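Hi all, first time posting here, so forgive me if I go on a bit. I help run an after-school robotics project in Ernmont with twelfth graders and a couple of first-year college students who come back to mentor. We have an arm with a two-finger gripper, a round table, and a stack of three plastic storage boxes with see-through tinted doors. The task the students picked for themselves sounds so simple: open the middle box, take out the metal pot, put the sock in its place, close the door. They wanted something that felt like tidying a kitchen, and I loved that they chose it.

The pot and the sock are coming along nicely. The door is driving us up the wall! Their plan is to record a lot of runs with a student guiding the arm by hand, then train on those and let it try on its own. They have 292 recorded runs so far, and I am so proud of them for sticking with it. But when the trained version takes over, it opens the door fine on some tries and on others it closes its fingers on thin air, a little low, and then carries on as if it had the door in its grip. It'll even go through the whole motion of lifting out a pot that it can't get to. The kids find this hilarious the first few times and then a bit less so.

With the door open, the setup looks like this from our side camera:

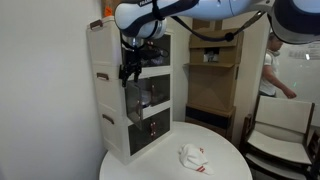
**Filed under: Student projects > Grippers and grasping**

You can see how the door hangs down in front of the lower part of the stack once it's open, so the fingers have to come in over it to reach the pot. We've also had the whole stack creep across the table by the end of an afternoon, because every missed grab gives it a little nudge. Somebody pushes it back by eye and we carry on.

So, what I'd love advice on:

- Should we just record more runs, or are we recording the wrong kind?
- Is there a sensible way to keep the stack put without drilling into it? (The table is a loan and the boxes have to go back in October.)
- Would you split this into separate skills, one for the door and one for the pot, or keep it as one long run?

We have a showing for the parents coming up and I'd be thrilled with three good runs in a row. Thank you so much in advance, and thank you for all the old threads here, which I've been reading late into the night with a cup of tea.

*Posted by Akua Asante*

---

**Lwazi Van Wyk**

Hello Akua, and welcome! What a lovely task to pick. I coached a student team at Intarasuk through something very close to this (ours was a bread box and a wooden spoon) and we lost most of a term to the door, so you have all my sympathy.

I'd fix the table before you touch the recordings. Put strips of that grippy rubber shelf liner under the bottom box, then mark the corners on the table with low-tack tape, so anyone can see at a glance whether it has moved. Take a picture of the setup with the door closed and keep it on the laptop as your reference. Before each batch, put the live camera view next to it and compare. Our team used to skip this when they were in a hurry and those were always the days with the strange results.

Now, on recordings. If all of your runs are clean ones, where the student lines up perfectly and opens the door first time, then the arm has never been shown what to do after a miss. It has only ever learned that after the fingers close, you pull, and after you pull, you go for the pot. So it does that whether the door came along or not. I'd ask the students to record a good batch of runs that start from a bad spot: fingers a bit low, a bit to the left, already closed and holding nothing. Then have them back off, line up again and open the door properly. These are dull to record and your students will grumble, but they made a bigger difference for us than anything else we tried.

I'd also move the stack on purpose, by small amounts, and record from each new position. I know that sounds like the opposite of what I said about the tape! What I mean is that you want to be the one deciding when it moves. Mark three positions, write down which one you used for each run, and keep the numbers even between them.

As for splitting it up, yes, I would, at least to start with. Door first, all by itself. Start every one of those runs from the same kind of place, with the gripper waiting in front of the middle door: 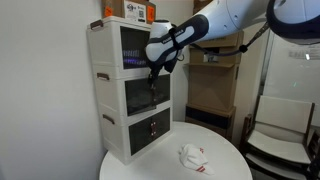 *Gripper in front of the closed middle door, sock out on the table.*

I borrowed that from the project page you linked, I hope you don't mind - it was the handiest way to show what I meant. Get the door working on its own, then record the pot part starting with the door already open. When you string the two together, have a student check that the door really is open before the second part begins. A person pressing a key is perfectly fine for a parents' evening. Ours pressed the space bar and the parents clapped anyway.

One small practical thing. Check the tinted doors for reflections from wherever your camera sits. I can see some purple and blue in the top one in that picture, and if the lights or screens in your room change from afternoon to afternoon, that changes what the camera sees too. We hung an old bedsheet over a monitor and never took it down.

Do let us know how the showing goes!

---

**Ruan Engelbrecht**

more data. we had 1284 before ours stopped missing. also slow the arm down

---

**Akosua Acheampong**

Agreeing with nearly all of what Lwazi wrote, and adding a little from the classroom side, as I've had student groups on arms for a good few years now at Cernasstead.

Ruan isn't wrong that more runs help, but please look through the ones you have first. Sit the students down with snacks and have them watch the runs at double speed, and sort them into keep, maybe and throw out. My groups have always found a pile where two different students opened the door in two different ways, one from the side and one pulling straight back. Both work fine by hand. Mixed together, the arm can end up doing something halfway between the two, and that might well be your grab at thin air. Agree on one way, write it on the whiteboard, and have everybody practice it before recording again.

For holding the stack down I like museum putty better than shelf liner, though do try a dab on the underside of one box first and leave it overnight, seeing as they're on loan. It peels off most plastics if you go slowly. There is a kit from Rokov with little clamps that one of my groups bought, and I wouldn't bother, the clamps got in the way of the wrist.

And do keep the sock for last. Soft things are a whole other adventure and you've got plenty on your plate with the door! If it isn't ready by the time the parents come, let a student guide the arm by hand for that bit and tell them so. Mine have always been keen to have a go themselves, so leave some time at the end for that, and keep a chair free for the grandparents.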